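Search tutorials Go Clear

Getting two arms to agree on what time it is

By Cosmin Pascu
December 16, 2022

If you have two arms, two grippers and one planner, you will sooner or later watch one hand show up early for a job meant for both. My first guess was the planner. My second guess was also the planner. The trouble was clocks, and I lost most of November to it, so you can have the fix in an afternoon.

I'm assuming you already have a bimanual setup where each arm has its own driver process, and a planner that sends both of them a list of timed waypoints. Ours is called Brena and it lives in a repo of the same name. The steps should carry over to anything that stamps its messages.

Step 1. Log three times for every waypoint

Most drivers log one timestamp and feel good about themselves. You want three: when the planner created the waypoint, when the driver received it, and when the arm's controller reported reaching it. Write all three in the same units. We had one driver logging milliseconds and the other logging seconds, and a very confident script that subtracted one from the other.

Run any motion that uses both arms. Short is fine. Our test plan is 884 waypoints long because I generated it once and never had the heart to trim it.

Step 2. Plot the two arms on one timeline

Put left and right on the same axis, one band per arm, plus a band for the planner. What you're looking for is a gap between the bands that stays the same size or grows.

A gap that stays put is an offset. Two processes started at different moments and each decided that its own start was zero. A gap that grows is drift, and no amount of subtracting a constant will save you. Ours was an offset with a little drift on top, like a hair in the icing.
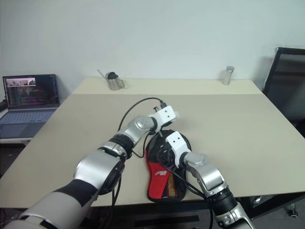
Once you know which one you have, write the number down somewhere that isn't your memory. Our offset was 94 milliseconds, left arm behind right. That sounds harmless until both grippers are meant to close on one object and one of them has already started pulling.

Step 3. Pick one clock and make everybody use it

Choose the machine that runs the planner. Take its monotonic clock, the one that never jumps backward when the network decides it knows better. Every other process gets its time from there.

In Brena this is a small service that answers one question, "what time is it," and does nothing else. Each driver asks at startup, asks several more times, throws out the slow replies and keeps the median difference. Then it asks again every 15 seconds to catch the drift. The setting is called clock_refresh and I would leave it alone.

Do not use wall time. I know it's right there.

Step 4. Add a start barrier

Matching clocks won't help if one arm gets its plan late. Have the planner send both plans, wait for both drivers to say "ready," and only then send a start time a little way in the future. Both arms hold until that time comes. If either driver stays silent, nothing moves.

The hold time has to be longer than your worst message delay. Our worst was 545 milliseconds, on a day when somebody was backing up a laptop over the same switch, so we hold for a full second. It makes the arms look thoughtful.

Step 5. Fail loudly

While the plan runs, compare progress on both sides. If one arm gets more than a few waypoints ahead, stop both. Smaranda Bucur talked me out of my first version, which slowed the faster arm down until the other caught up. It worked beautifully in simulation and hid a bad cable for a week.

Step 6. Run step 2 again

Same plan, same plot. The bands should line up closely enough that you have to zoom in to find fault. If they don't, check that both drivers really restarted. One of mine had been running since before I wrote the fix.

Comments

pirell_dan
The seconds and milliseconds thing got me too. Does the barrier work if the gripper has its own driver?

Cosmin Pascu
Yes, treat it as one more process that has to say ready. Four of them is fine. I haven't tried more.

Smaranda Bucur
For the record, the cable was fine. It was the connector.

mk_maddocks
Tried a hold of 200 ms and got a start time in the past. Raised it, all good now.

Recent tutorials

Reading Brena logs without crying
Replaying a plan at half speed
Moving from Bellwood configs to plain YAML
Why your gripper says it is closed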